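**Printed pads on the hand-held: worth changing before we record 100 more?**

**tapley_bench** wrote:

Friday, 5 pm, and I've been opening and closing this thing over a table like a man with castanets. I'm choosing between the stock Clindow pads and reprinting them in something softer. Views from the wrist camera, fingers open:
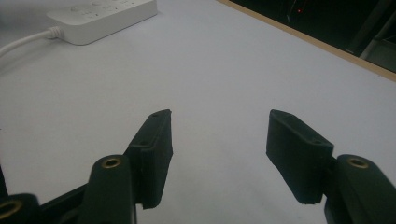
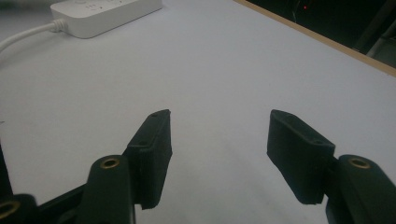

*Both with the fingers open. Power strip top left, brass in the pivots.*

My complaint is the width. The pads take up a lot of the view before I've picked up a single thing. The Fledavis set is narrower but flexes if you look at it sternly.

---

**flitby_or_bust** wrote:

Are those pads green or black? I get green in the first and black in the second, and I've been staring long enough to doubt my monitor.

---

**tapley_bench** wrote:

Depends on the exposure and how kindly you feel toward it. Lock yours before you compare anything. I say this as someone who didn't.

---

**gantrygoblin** wrote:

Leave the pads alone. Width is fine, you want the contact area. We ran 168 grasps on the Fledavis fingers and dropped every screwdriver heavier than a pencil. Lovely view of the floor, though.

---

**flitby_or_bust** wrote:

> you want the contact area

Disagree. For flat stuff on a table you want a thin tip that gets under the edge. A wide pad just shoves a washer toward the next county. Soft skin on a narrow finger, 5 mm thick, done.

---

**gantrygoblin** wrote:

And then you replace the skin every week. I have a drawer of them. It looks like a shoe repair shop in there.

---

**tapley_bench** wrote:

So wide pads push washers and narrow ones drop screwdrivers. Great hobby. I'll print one set with the tips chamfered and keep the mounting holes where they are, so I can swap back when gantrygoblin is proved right.

---

**gantrygoblin** wrote:

Check the play at those pivots while it's apart. Slop there looks exactly like a bad pad, and I've blamed 5 innocent pads that way.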